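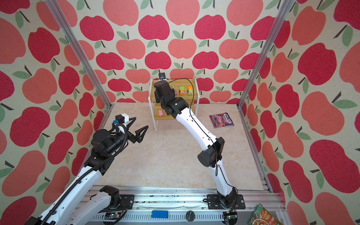

Kotumel peel-and-stick wallpaper: nine months on

I put up my first roll of Kotumel in the box room last September, fully expecting to be scraping it off again by the weekend. It's still there, I've since done the downstairs loo and the back of a bookcase with it, and I've got another order coming, so you can probably guess which way this is going!

First, the stuff itself. It's a thick, matt, self-adhesive paper with a slight tooth to it, a bit like good drawing paper. I'd used Vamix before, which is cheaper and shiny, and every bump in the plaster showed through like a pea under a sheet. Kotumel is far more forgiving. My box room wall has an old filled crack running down from the window and I now have to hunt for it.

Hanging it is lovely, once you trust it. Peel back a hand's width of the backing, line up the top, smooth, peel a bit more. You can lift it and have another go – I moved my second length 3 times before I was happy and it stuck just as well on the last try. Do the job with the heating off, though. On a warm wall it grabs much faster, and I had a bad quarter of an hour behind the radiator.

Wash the wall the day before with sugar soap and let it dry properly. I skipped this in the loo (impatient, as ever) and the bottom corner by the door has started to curl. A dab of Pirero seam glue has held it down since spring, but that one's my fault and not the paper's.

Pattern matching is where I'd take a mark off. The repeat is 700 mm, so on a standard ceiling you waste a fair bit from each length, and the calculator on the website doesn't allow for it. I ran short and had to order another roll, and then fretted about the colour being off. It was a different batch, number 2987, and I really can't see the join, but I'd still buy everything in one go.

Tools: a new blade for every couple of lengths, a long steel rule, and a felt-edged smoother. The plastic one in the Kotumel starter pack is too stiff and left faint lines on my dark paper. I swapped it for a Rengifo one and wouldn't be without it now – it gets right into the corners and it's good for window film too.

As for cleaning, a damp cloth takes off fingerprints and toothpaste without any bother. Biro stays put, I'm sorry to say.

Next up is the landing, which has a sloping ceiling and two light switches in daft places. I can't wait to get started.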